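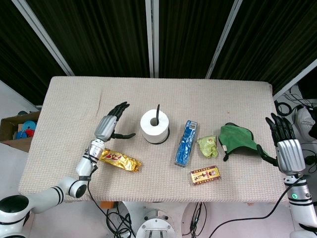
Ohemaa Addo has been paid to put other people's kitchens in order for six years, and she says most of them were fine before she got there. It is an odd thing to hear from someone who sells a tidying course.

The course is called Sterava. It costs $73 and asks you to clear one table a day for a week, putting everything that lives on it into a single row. I asked her what lining things up does that a drawer doesn't.

"It makes you look at them," she said. "A snack wrapper next to a roll of toilet paper looks silly. You pick up the wrapper and throw it out."

I told her I could throw out a wrapper without a course. She laughed and said plenty of her clients would have told me the same.

Addo wants the row laid on a plain cloth, pale if you have one. I wondered whether this was mostly for the photos people post. "Partly," she said. "But a busy tablecloth hides crumbs, and it hides small stuff too. I've lost keys on a floral one."

Remo Piras took the course in January and is less sure. "My table was clear for five days," he told me. "Then my kids came home from their grandmother's." He still keeps the toilet paper in a hall closet, where Addo told him to put it, and he still forgets it's there. He has not asked for his money back.

When I read her his comments, Addo didn't argue. "A table is where you drop things. I can't fix that," she said. So what is she selling? She took a while to answer. "A week of paying attention. Some people keep going."

She couldn't tell me how many. She doesn't follow up with clients after the last lesson, though the Sterava sign-up page promises "a home that stays clear." I asked if she would change the line. She said she'd think about it. As of Thursday, August 25, 2022, it was still up.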